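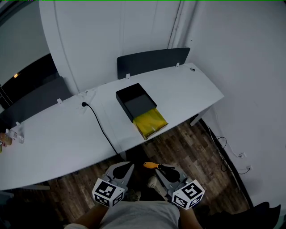 My sister reckons a clear desk is the sign of someone with nothing on, and she said so down the phone while I was telling her, with some pride, that I had got mine almost down to the white. Almost is doing a lot of work there. I still have the box.

Everyone who works at a desk for long enough ends up with a box. Mine is black and open-topped, and it came into my life in March, when I decided that everything without a home would go in it until I found it one. What I had done was build it a home. By Easter it held 11 pens, a Drineo descaling sachet for a kettle I no longer own, and the instructions for a Prilano lamp, in every language but the one I wanted.

So the rule now is that the box gets emptied on a Wednesday and anything that has been in there twice goes in the bin. I have kept to this for 4 weeks, with one lapse involving batteries.

The rest of the desk has been easier. It's a long white thing, too long if you ask me, and a long desk fills up the way a long weekend does. The dark grey panels along the back help. They're clipped to the edge with little white clips, and they stop things going over the back, where my old desk used to lose a teaspoon a month. They also stop me looking at the wall, though I can't say the wall has complained.

Cables I have given up on. There's a socket set into the desktop, very modern, and the lead still comes forward across the surface and over the front edge as if it had somewhere to be. I bought a Pratus cable tidy for it, which cost 18 pounds and is now, you will have guessed, in the box.

Snacks are the other weak point. Shiny yellow packet, crinkles when you so much as breathe near it, and it has never once made it to the kitchen cupboard. My sister says that if I put food away where food lives I'd eat less of it. She also keeps biscuits in her glovebox, so I take that under advisement.

Next job is the drawer unit. I opened the top one last night, saw a Herath catalogue and a single glove, and shut it again.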